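Sidewalks, shopfronts and the April paving vote

By Subira Lema
Last updated Friday, 4:15 p.m.
14 shares | 6 comments

The Pralley Street Association met in April to decide what to do with the money left over from the winter lighting budget. The amount is $2,697. It has to be spent or returned before the end of the budget year, and members were asked to choose between bench repairs and a small grant fund for ground-floor businesses. The vote went to the grant fund, 56 in favor. The benches will come up again in the fall.

Grants are capped at $300 per business. The money can go toward window cleaning, a new sign, door hardware or a ramp for a raised entrance. It can't be used for rent, stock or wages. Dennis Mfinanga has the application form, and it is two pages long. Tenants need a signature from the building owner if the work touches the outside wall.
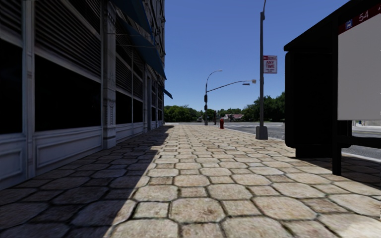 Walking and window shopping

Halima Kirui spoke at the same meeting on how people use a shopping street. She spent many years in retail leasing at Jasineck before she retired, and her main point was that most owners think too much about cars. A driver passing a store has a second or two to read the sign. A person on foot has much longer and is close enough to step inside.

She suggested that owners stand across from their own store at noon and again after dark. Glare can hide a window display for half the day, and the fix is often a lamp placed low and near the glass. She also asked owners to take down old flyers. A poster for a sale that ended months ago makes a store look closed.

Awnings got a good deal of discussion. Several members asked whether a dark color fades faster than a light one. Kirui said the fabric matters more than the color, and that regular brushing adds years to either. An awning that drips on the doorway needs its slope checked before anyone pays for new cloth.

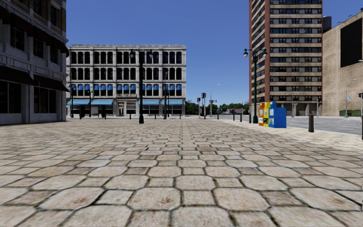
Victor Khaemba asked about deliveries. Trucks double-park most mornings, and the drivers say the posted loading hours end too early for them. The association has written to the city asking for one more hour. A reply is expected before the next meeting. Until then the posted hours apply, and tickets are being written.

The walking survey is finished as well. We received 703 completed forms, a good return for a survey that was only offered on paper. The most common request was for more places to sit in the shade. The second was for stores to post their hours on the door and keep to them. A fair number of people wrote that they still like to pick up a printed paper on the way to work, and would be sorry to see the street boxes go.
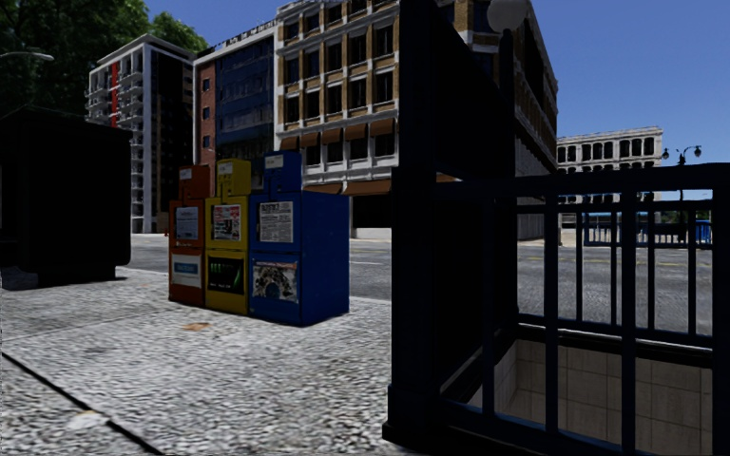
Newspaper boxes, including one in orange-red and one in yellow.

The boxes belong to the publishers, and the association has no say in whether they stay. If you find a door that sticks or a coin slot that is jammed, call the number on the box. Please don't report it to the association desk. We only pass the message along, and it takes longer.

Obadia Nyamweya is putting the survey comments into a short report. Copies will be at the front counter of Pascu Books and at the library. Names and addresses have been removed.
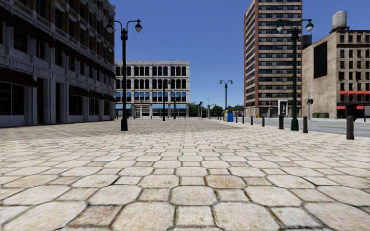
Dates and reminders

Grant forms go to Dennis Mfinanga by 5 p.m. on the last Friday of the month. Late forms will be held for the next round, if there is one.

The Vavov Bakery has offered its back room for the next meeting. Enter from the side door after 6 p.m.

Dues notices are in the mail. If your business has changed its name or suite number, tell Subira Lema so the directory can be corrected before it is printed.

6 comments | Share this item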